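Informe de avance — Cocina de prácticas, casa de Meltholm
Para: Hui-mei Yau, Fondo Clinow
De: Nilmini Sheikh
31 de mayo de 2025

Hui-mei, va el informe del periodo. Lo escribo deprisa, el anexo de facturas sale el lunes por separado. Si falta algo me lo dices y lo completo.

Resumen rápido

Cocina montada y en uso. Módulo 1 (poner la mesa) terminado. Módulo 2 (compra y despensa) a medias. Módulo 3 (fregar, secar, guardar) sin empezar, pasa a julio. Gastados 2591 euros, quedan 614 sin comprometer. No pedimos ampliación.

Lo que hemos hecho

Montaje del mueble central. Llegó con retraso desde el almacén de Gustport y con una balda de menos; la balda ya está pedida y no impide trabajar. Es blanco, bajo, se puede rodear por todos los lados, y para dos personas que ponen la mesa a la vez va bien. Para tres, justo.

Sesiones: 17 en total desde el último informe. Las primeras cortas, de media hora, porque la gente se cansaba y porque nosotras no teníamos todavía claro el orden. Ahora duran una hora larga. La secuencia que usamos es siempre la misma: mantel, plato, cuchara y tenedor, cuenco, taza o vaso. Luego recoger al revés. Parece poca cosa, pero el mantel solo ya da para una sesión entera.

Vajilla. Nos quedamos con la naranja. La blanca se confundía con el mueble y dos participantes con baja visión dejaban los cubiertos fuera del plato. Con la naranja mejoró bastante, sobre el mantel también. El verde para beber contrasta bien y lo mantenemos.

Mantel. Es lo que más trabajo da. La tela es más larga que el mueble, cae por delante, hace pliegues y se corre cuando alguien apoya el brazo. Lo discutimos en equipo: cortar, poner pinzas o dejarlo. De momento se deja. Las participantes prefieren que en su casa pase lo mismo que aquí, y en su casa nadie tiene pinzas. Lo que sí hemos cambiado es el sitio de las cosas: pedimos que lo que pueda volcarse quede más adentro. Se cumple a ratos.

Compra. La compra de práctica se queda al fondo del mueble mientras se pone la mesa, y después se guarda. Ahí hay un problema de espacio, lo cuento más abajo.

Imágenes del rincón de la mesa:
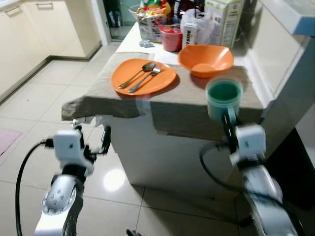
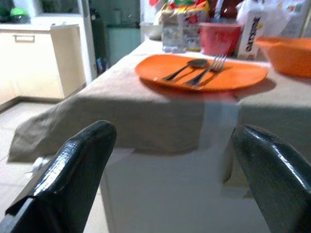
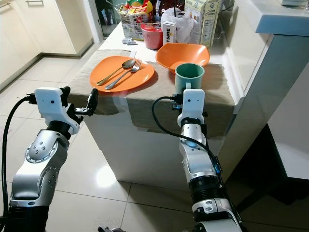 El mantel marrón claro con el plato, la cuchara, el tenedor y el cuenco naranja. En la tercera, al fondo, la compra: galletas Cream Crackers, bolsa blanca, vaso rojo con tapa.

Lo que no va tan bien

1. Espacio en la superficie. Con el servicio puesto delante y la compra detrás queda poco sitio para apoyar nada más. En la tercera imagen la taza está pegada al cuenco, y es lo que corregimos casi cada día: taza y cuenco separados, que quepa la mano entre los dos. Hemos propuesto una balda auxiliar o un carrito. Presupuesto pedido a Negussie, todavía sin respuesta.

2. El borde. Mucha gente coloca la taza o el vaso en la esquina de delante porque es donde llega sin estirarse. Lógico, pero ahí la tela cae y es donde más resbala. Vamos a probar una marca de tela cosida al mantel para indicar hasta dónde. Si no gusta se descose.

3. Cubiertos. Cuchara y tenedor van encima del plato, en diagonal, no a los lados. Sé que en la propuesta pusimos "a los lados". Lo cambiamos en la segunda semana: sobre el plato se llevan todos de una vez, se hace un solo viaje y ruedan menos. Cuando la persona se siente segura pasamos a colocarlos a los lados. Pido que conste como cambio menor de metodología, no afecta a los objetivos.

4. Despensa. El módulo 2 va lento. Separar lo que va al armario de lo que va a la nevera, bien. Doblar y guardar las bolsas, regular. Los envases pequeños se pierden entre los grandes y al final de la sesión aparece siempre algo suelto. Estamos probando a vaciar primero la bolsa entera y agrupar por tamaño. Nilmini y el equipo de tarde lo hacen distinto que el de mañana, hay que unificar eso — tarea mía, lo tengo apuntado.

Seguimiento de participantes

Nueve personas en el grupo estable. Más de la mitad pone ya el servicio completo sin que le recordemos los pasos. El resto necesita apoyo en el mantel o en el orden, casi nunca en las dos cosas. Una persona ha pedido pasar directamente al módulo 3 porque poner la mesa ya lo hacía antes; se lo hemos dicho que sí, empieza cuando abra el módulo.

Una baja por traslado. La plaza está cubierta.

Las fichas individuales van en el sistema habitual, sin nombres en este informe como quedamos.

Gasto

Ejecutado: 2591 euros. La partida grande es el mueble, con transporte y montaje. Después vajilla, textiles y material fungible de las compras de práctica. En la vajilla ahorramos respecto a lo previsto y en los textiles nos pasamos un poco, por comprar un mantel de repuesto para poder lavar el otro. Creo que compensa, pero lo señalo.

Disponible: 614 euros. Propuesta de uso, por orden:
— balda auxiliar o carrito, según lo que diga Negussie
— segundo juego de cubiertos
— escurreplatos para el módulo 3
— si sobra, cajas con tapa para la despensa

Necesito tu visto bueno para mover dinero de vajilla a mobiliario. Es dentro de la misma línea, pero en la convocatoria pide autorización por escrito. Con un correo basta, me lo confirmó administracion.

Próximos pasos

Cerrar el módulo 2 con el mismo orden en los dos turnos. Hoja de una página con los pasos, letra grande, plastificada, para colgar junto al mueble. El borrador está hecho, falta que lo lea el grupo y quite lo que sobre (la última vez quitaron la mitad y quedó mejor).

Módulo 3 en julio. El fregadero pierde presión, avisado el propietario dos veces. Si no lo arreglan a tiempo empezamos por secar y guardar, y fregar se queda para el final.

Visita tuya: cualquier mañana nos va bien menos el día de compra, que estamos fuera hasta el mediodía. Si vienes a primera hora ves el montaje de la mesa desde el principio, mantel incluido. Avísanos con un par de dias para comentarlo con el grupo.

Pendiente de tu parte: visto bueno al cambio de partida y respuesta sobre el punto 3. De la mía: facturas, y la ficha de la plaza nueva, que está sin firmar.

Nilmini Sheikh
Coordinación, cocina de prácticas, Meltholm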